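Speckled countertop: is a sealer worth the money?
Asked in Kitchens & Counters

Solomiia Kuzmenko
We moved into a place with speckled counters in the kitchen and I'm being told three different things about them. The previous owners left a half-used bottle of something called Wullwood Stone Guard under the sink and a note saying to reapply it every March. The guy who came to look at the faucet said the counters are solid surface and you never seal solid surface. My sister-in-law says they're granite and I'm ruining them with dish soap.

I don't believe any of them completely. The bottle is $30 and it promises "up to 2000 wipe-downs of protection," and I'd love to know who did the wiping. What I can tell you is that the pattern is fine and pretty even, there's a dull patch by the stove, and coffee left overnight came off with a wet rag. The house was built before they bought it, so they may not know what it is either. Is there a way to find out what I have without paying someone? And does any of this stuff do anything?

KushnirTile
Seal it. Granite needs sealing once a year, everybody knows this. I use Suna and have never had a problem in 14 years.

P. Asness
Never having had a problem doesn't tell you much. I haven't sealed mine in 13 years and I haven't had a problem either, so by that logic not sealing works just as well.

Solomiia, start with what it is. Get your head under the counter at the sink cutout with a flashlight, or pull the top drawer all the way out and look up. Raw stone on the underside is usually rough and may have saw marks. Laminate will show you particleboard or something like it. Solid surface tends to be smooth, the same stuff all the way through, and if you look at the sink edge you often can't find a seam at all. Don't go by the top. A speckle can be printed, poured or dug out of a hill, and from standing height they can be hard to tell apart.

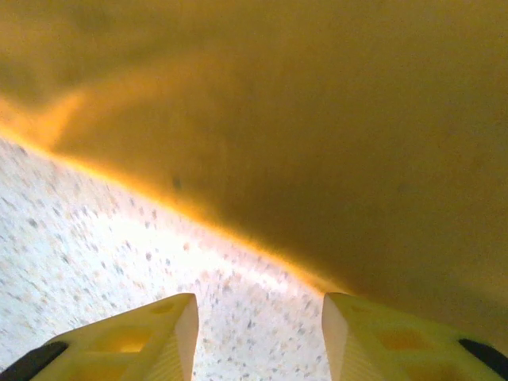 Then do the water drop. Pick a clean spot away from the dull patch, put down about a spoonful of water and leave it for fifteen minutes. Wipe it up and look at the spot from a low angle. If it has gone darker, water is getting in and a sealer has something to do. If it looks the same as before, either it's sealed already or it never needed it, and in both cases you keep your $30. Try it in a second spot too. One drop proves very little, especially if somebody put Wullwood on half the kitchen and ran out.

About the "2000 wipe-downs," I'd want to know wiped with what and how hard. I've read plenty of these labels and they don't say. The "up to" also means it could be four.

The dull patch is a separate question. Near a stove I'd suspect a film before I'd suspect damage: cooking grease, or layers of old sealer put on something that couldn't absorb it. Warm water, a little dish soap, a soft cloth, rinse, dry with a towel. If it comes up shinier, you've learned more than the bottle would have told you. And a little dish soap isn't going to ruin granite. Leave the scouring powder and the vinegar alone until you know what the stuff is.

Solomiia Kuzmenko
Pulled the drawer. It's smooth underneath and looks the same as the top, speckles and all. Did the water in two places and can't see any change in either one. Soap took off maybe half of the dull patch and I'll go at it again tonight. So the faucet guy may have been right, although he also told me the faucet was fine and it still drips.

KushnirTile
Could still be granite. Some of it is sealed at the factory.

P. Asness
Some is, but the factory doesn't usually polish the underside. I'd put the bottle back under the sink.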